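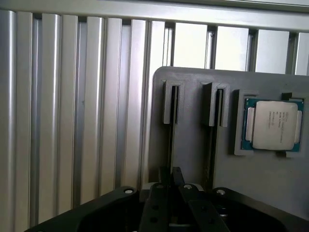 Grey slotted holders on a dark board, aluminium profiles behind

Overseas engineering diploma not accepted, what next?
Posted by Drustine74

I have 15 years in maintenance engineering and moved to Vesdale in August. The registration body wants my course syllabus translated, and my old college has closed. Has anyone got past this?

Barkik
Ask the education ministry back home. They usually hold the records of closed colleges. Mine took 2 months to reply. Get the translation done here by a certified translator, as they rejected my foreign one.

Schmieder
Same problem, still waiting. I took a technician job in the meantime.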